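Hi Anika,

I promised you a June update on the Grundgate oral history project, so get a coffee, because there's a lot to tell! We've now recorded more than 95 conversations with people who worked at the Avolside cannery before it closed in 1961, or whose parents did. The oldest speaker started on the bean line at fourteen and can still sing the shift song (badly, her words, but we're keeping it).

Transcribing is the slow part. I'd hoped to be finished by now and I'm not – the older tapes from the Nurkness library have a hum on them that makes every second word a guess. We spent $229 of your grant on cleaning up the worst ones, and the difference is huge.
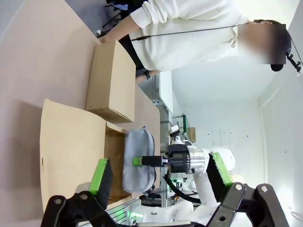 The listening evenings have gone better than I dared hope. We play three or four clips, people shout out names and corrections, and I write like mad. At the last one two cousins worked out that their grandmothers had shared a locker, and after that we didn't get through the rest of the program.

On the paper side, families keep turning up with pay slips, recipe cards and union newsletters. The scanning is up to date except for the Bright family papers, which arrived late and are in no order at all. I'd like to keep them as they came until I've talked to the family again.

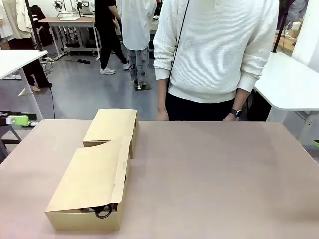 Two of the cardboard boxes on the table, the nearer one with its lid partly up.

Money: we still have $2000 set aside for the booklet, and I haven't touched it. The printer wants final text by the end of summer. I'd rather ask you for six more weeks than send off something with the names spelled wrong – would that be okay? If it is, I'll tell the printer, and you'll get the first two chapters to read as soon as the fish dock section is sorted out.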